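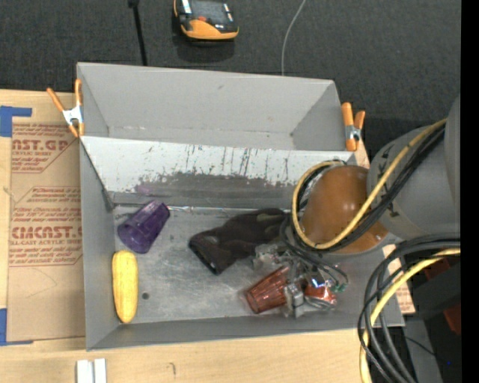
Figure 1. Fixed camera view of the work cell, with the gripper lowered into the front compartment of the bin.

Grasp Planning for Mixed Objects in a Divided Metal Bin
Individual project report
Myrto Stamatopoulos
13 October 2024

1. Summary

The project set out to replace the hand-tuned picking script in the Benis cell with a planner that chooses its own grasps, checks them against the bin walls and recovers from a failed attempt without an operator. The report covers the perception pipeline, the grasp scoring, the motion checks and the logging tool. The hardware was taken as given. Over 189 logged attempts the new planner lifted the chosen object in 151 cases, a rate of 80 per cent. Most of the failures were perception errors on transparent cups, and these are discussed in section 6.

2. Background

The old script, called Konstantinidis in the repository, held a list of fixed poses over the bin. It moved to each pose in turn, closed the gripper and looked at the finger position to decide whether anything had been caught. It worked well enough when objects were laid out by hand. With a mixed load it often closed on nothing, or came down on the dividing panel.

The divider matters to the software because it slopes. A simple box model of the bin leaves out the volume taken up by the panel, and a pose that is legal in the model can bring a finger into contact with it. The coating on the panel in Figure 1 is worn and scratched, with dark material exposed along one band, so its appearance to the camera also changes across its width.

3. Perception

The fixed camera supplies a colour image and a depth image. Both are cropped to the outline of the bin and passed to a segmentation network, which returns one mask per object. The network was trained on 1,400 labelled images from the same camera position.

Depth readings are poor on two kinds of surface. The first is bare metal, where bright streaks and seams produce small false peaks. These are removed by comparing each reading with a stored depth map of the empty bin and discarding anything less than 2 mm above it. The second is translucent plastic. The purple cup and the reddish-brown ribbed tumbler in Figure 1 both belong to this group. Depth inside their masks is mostly missing or belongs to the floor behind them, and the filter above then throws away what little is left.

For masks with too few valid readings, the pipeline fits an upright or lying cylinder to the mask outline and takes the height from that. The fit assumes that the object touches the floor. When a cup leans on another object the height comes out too low.

Fabric is treated separately. A crumpled sock-like item has no useful main axis, so the planner ignores the shape of the mask and searches the depth image for ridges that the fingers could pinch.

4. Grasp scoring

Each mask produces a set of candidate grasps. A candidate is a position, a rotation about the vertical axis and an opening width. The score is a weighted sum of four terms:

Clearance: the smallest distance between the open fingers and any wall, the divider or a neighbouring mask.
Centring: the distance from the grasp point to the centre of the mask, left out for fabric.
Depth support: the share of valid depth readings under the fingers.
History: a penalty for a pose close to one that has just failed.

The weights were set by a grid search over recorded attempts. The history term was added late and made more difference than expected. Without it the planner would repeat the same failed grasp, as a missed object usually stays where it was and the same candidate comes out on top again.

Objects against a wall remain awkward. The yellow object in Figure 1 lies along the left wall with its long side parallel to it. The preferred grasp would need one finger between the object and the metal. In such cases the clearance term rejects the grasp and the planner falls back to closing on the two ends, provided that the length is within the opening width.

5. Motion planning and cable handling

The chosen grasp is passed to Deltex, the motion layer written for this project. Deltex plans a path to a point above the bin, then a straight descent, and checks both against a mesh of the cell. The mesh contains the bin with its sloping divider and the two orange-handled clamps that grip the bin. The clamps were missing from the first version of the mesh. They were added as simple blocks with a margin on every side — a full model of the handles made the collision check slower and changed none of the planned paths.

Cables are harder. The yellow and black cables run along the arm and loop around its end, and their shape depends on the joint angles. No attempt was made to simulate them. Wrist rotation is instead limited to a fixed range, and any candidate outside it is turned by half a revolution, which gives the same grasp for a two-sided closing motion. If neither version falls inside the range, the candidate is dropped.

The cables also hide parts of the bin from the camera. In Figure 1 they cover the far end of the dark fabric. A mask that touches the arm region is marked as incomplete, and the planner will not use its centre point until the arm has moved clear and a new image has been taken.

6. Results and failures

Of the 38 failed attempts, 21 were on translucent cups, nine on objects next to a wall and five on fabric. The remaining three were stops raised by the collision check during descent, caused by a small error in the stored position of the bin. The position is now measured again at the start of each session.

The cup failures fall into two types. In the first, the cylinder fit was correct but the cup rolled as the first finger made contact. In the second, the mask joined a cup to its reflection on the floor and the grasp was planned too far to one side. More training images would probably help with the second type. The first needs a change to the closing motion.

7. Tooling

All attempts are written by Beltetti, a small logger that stores the images, masks, candidates, scores and joint path under one attempt number. A replay command loads an attempt and runs the scorer again with different weights. Replay cannot show whether a different grasp would have held, and the results were only used to shortlist weights for tests on the arm.

8. Further work

The next step is to let the fingers find the floor by touch, which would remove the dependence on depth for lying cups. The logger also needs a proper index, as searching by object type currently reads every file. Both are planned for December. The wrist limit was set by hand and should be derived from a measurement of free cable length, if a repeatable way of taking that measurement can be found.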